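Plorier Anti-Static Bench Mat, 42 x 24 in.
Item no. 774
In stock – ships within 3 working days

The Plorier mat is made for people who repair and clean electronics at home or in a small shop. It has two layers: a soft top layer which drains static slowly, and a dark lower layer which holds well on a smooth table. The grounding cord and one wrist strap are in the box.

Please connect the cord before you put any open device on the mat. Without the cord it is only a soft mat.
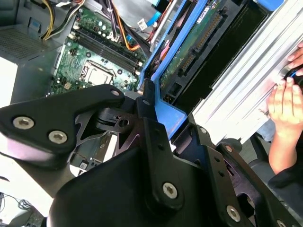 Open desktop case with the green motherboard showing.

Care: wipe with a damp cloth and mild soap. Do not use alcohol or window cleaner – they make the top layer hard with time. Store it rolled, never folded.

Colors: gray, blue. The green color comes back in December.
Price: $40. The smaller Zoslow mat uses the same cord and snap.

Customer review, November 16, 2019
"Lies flat after one night. The cord could be longer for my table, but the strap is comfortable." – Brittany Bélanger, Gravham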